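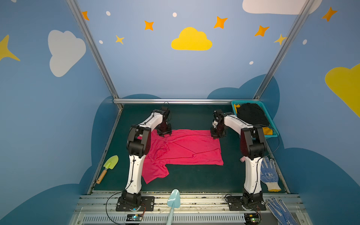

The T-shirt is a light garment for the upper body, usually with short sleeves, a round neckline and no collar or buttons. It takes its name from the shape it makes when laid flat. It is worn by men, women and children, both as underwear and as outer clothing.

Origins

The T-shirt grew out of the one-piece undergarments of the nineteenth century. These were later cut into separate top and bottom halves, and the top half was found useful by people who worked in hot places such as mines and docks. Navies and armies took up similar shirts as an underlayer. By the middle of the twentieth century it was common to see them worn on their own, and films helped to make this acceptable.

Fabric

Most T-shirts are made of jersey, a knitted cloth that stretches more across its width than along its length. Cotton is the usual fibre. It is soft and takes dye well, but it can shrink in a hot wash. Blends with polyester dry faster and crease less. The knit may be made as a tube, so that the body of the shirt has no side seams, or as flat cloth that is cut and sewn.

The neckband is normally a strip of ribbed knit, cut a little shorter than the opening it is sewn into — around 85 per cent of its length is a common choice among home sewers. A band that is too long stands away from the neck. A tape is often sewn along the shoulder seams to stop them stretching.

Printing

Screen printing is the older method and is still used for large orders. Ink is pushed through a mesh on to the cloth, one colour at a time, and then cured with heat. Small workshops often use a press with 4 arms, which limits most designs to four colours. Digital printing sprays ink straight on to the shirt and suits single copies or pictures with many shades. Transfers are cheaper, but tend to crack after repeated washing.

Care

Dark and strongly coloured shirts are best washed inside out in cool water, apart from whites. Prints should not be ironed directly. Heavy shirts keep their shape better when dried flat, as hanging them from the shoulders can leave marks.

See also

Jersey (fabric)
Polo shirt
Undershirt
Vest

Further reading

Rosângela Guerra, Knitted Cloth and Its Uses, Hemera, 11 chapters with pattern sheets.

Last changed September 9, 2018 | Contact the editors | © Grultumine Encyclopedia | Back to top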